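The Bottom Bunk That Grew Up a Little

Roman Szewczyk gets going on bunk beds before I have my coat off. "People put all their love into the top one," he says. "But the bottom is where kids live! It's the cave, the boat, the reading spot."

He has been fitting out children's rooms in Ciltville for 14 years, and started at Drudell, a furniture shop, sanding drawer fronts. He still talks about color like someone who found out about it this morning. Mint green with lavender was a pairing he resisted for ages. Now he's hooked.

"It's calm, but it's cheerful. And you can throw a teal quilt on it with candy shapes or fish or whatever the kid decides they are, and it all works."
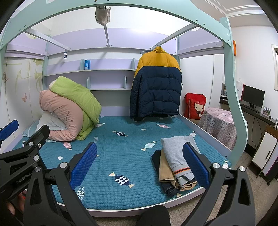 Hang it where they can reach it

What he loves most is the bars under the upper bunk. Some parents call him up worried that clothes will end up hanging from them, and he tells them he hopes so.

"A puffy jacket on a hanger, right there by the bed — great. A six-year-old will never walk to the wardrobe for that. Never! Give them a bar at arm's length and you've got a chance."

He's just as keen on shallow shelves along the back wall, two levels if they'll fit, and he begs families to leave one mostly bare for the first month. "It fills itself. Rocks, boxes, a tooth."

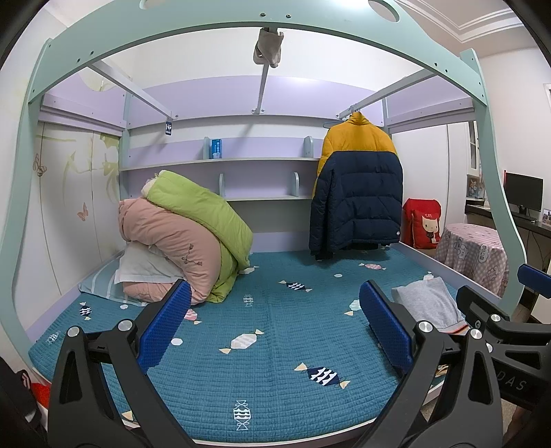
Bedding is the other thing he can talk about for an hour. He likes comforters rolled or folded up at the pillow end in the daytime, so the mattress turns into a place to sit and sort clean clothes. Pink, lime green, stripes, he doesn't care if they match.

"My mother ironed 100 percent of our sheets," he says, laughing. "I fold mine in 5 seconds and I sleep fine."

His next job is a room for two brothers out in Ramport, ages four and 8, who both want the bottom. He's already drawing it on the back of my parking receipt — two low beds, end to end, with a curved arch over each one.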